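CPU socket

A CPU socket is the fitting on a motherboard that holds a computer's processor and connects it to everything else. It lets the processor be removed and replaced without soldering, a freedom most owners exercise once, nervously, or never.

Early home computers often had their chips soldered down or pushed into plain sockets by thumb. Pulling one out again took a small screwdriver and a calm temperament. Zero insertion force sockets, known as ZIF, added a lever that loosens the grip on the pins while the chip goes in.

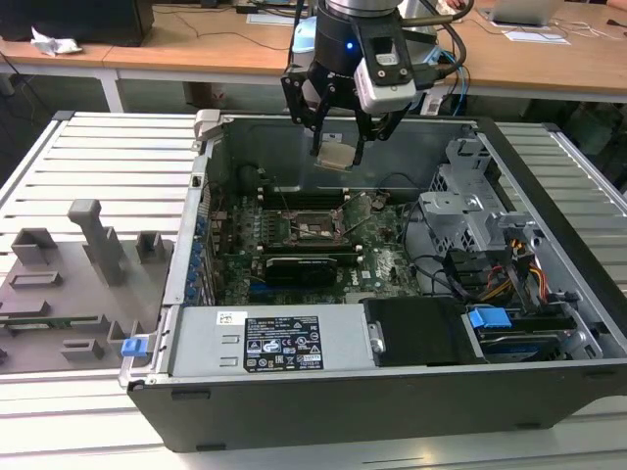
An empty CPU socket with its metal frame and lever, between rows of memory slots.

In a pin grid array, the pins are on the processor. In a land grid array, they are in the socket, and the processor has flat pads. The change moved the risk of bent pins from one expensive part to another — progress of a kind.

Sockets are often named for their number of contacts, a system that is easy to follow and says almost nothing about which processors will work. Two chips may fit the same socket and still need different firmware. Makers also retire sockets regularly, to the lasting grief of people who bought a board in January.

Repair writer Dayana Cuadros, in her handbook Graltgate, gives 22 pages to the socket and one line to bent pins: "Use a magnifier, and cancel your plans."

See also: Heat sink; Motherboard; Thermal paste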